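Shared table at the Druradton room – shelving, baskets, flowers

gremau_lou
Right, trying to sort the big table out before we get the keys back off the other lot. Shelves are the tall white metal ones, keeping those. Question is what lives on the shelf and what's allowed on the table. At the moment its a bit of both. Cables, trays, bottles, all sorts. Took this from the table side.
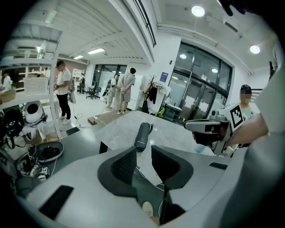 White shelving on the left, black bottle still on the table

I'd put everything in the perforated baskets and be done. Thoughts??

Plaltby50
Baskets yes. But the dark tray with the black bits in it needs to go UP. Cables all round it, drives me mad. Get some velcro ties, 50 for next to nothing.

tansy_m
Disagree about baskets for cables. You tip everything in and six weeks later its one big knot. Hooks on the shelf uprights – did mine in December, still tidy.

Plaltby50
Hooks on metal shelving? What with

tansy_m
Magnets. Or S hooks through the holes if yours has holes.

Ehab Mansour
Drinks is the bigger problem imo. One corner for cups and thats it. Somebody's bottle in the middle of the table every time I come in. The top is lovely and shiny and it shows every ring.

gremau_lou
Fair. Cups did end up together at the basket end, so maybe that IS the corner. Flowers are there too

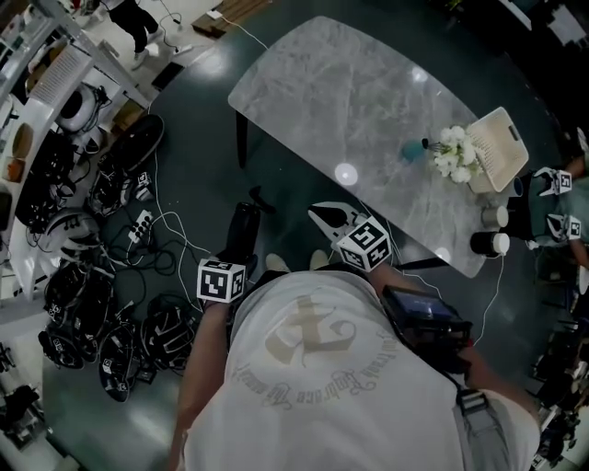 Basket end of the table: white flowers, cups alongside

Ehab Mansour
Flowers next to cups next to basket, all crammed in one end. Someone reaches for a tea and the lot goes over. Move the flowers to the shelf.

tansy_m
No!! leave the flowers on the table. Only nice thing in the room. Move the basket, its taking up the space.

Plaltby50
With tansy on this one. Basket on the shelf with the other storage, cups where they are, flowers a bit nearer the middle. Glare off that top is fierce mind you, has anyone got a cloth for it? A runner or somthing

gremau_lou
There's a Lý runner in the cupboard, grey, might be too long. Will measure. Don't want to cover the marble pattern completely though, I quite like it

Ehab Mansour
Runner plus tea = stained runner. Just saying. Coasters.

gremau_lou
OK so for now: basket up, tray up, cups stay, flowers stay but shift over. Cables undecided, hooks v ties. Doing it 24th July after lunch if anyone's free for half an hour

tansy_m
Can do. Will bring hooks

Plaltby50
Will bring ties then. May the best man win

Ehab Mansour
Can't make it, but I've a set of cork coasters going spare, will leave them on the shelf

Contact us | Terms | © Druradton Forums | Back to top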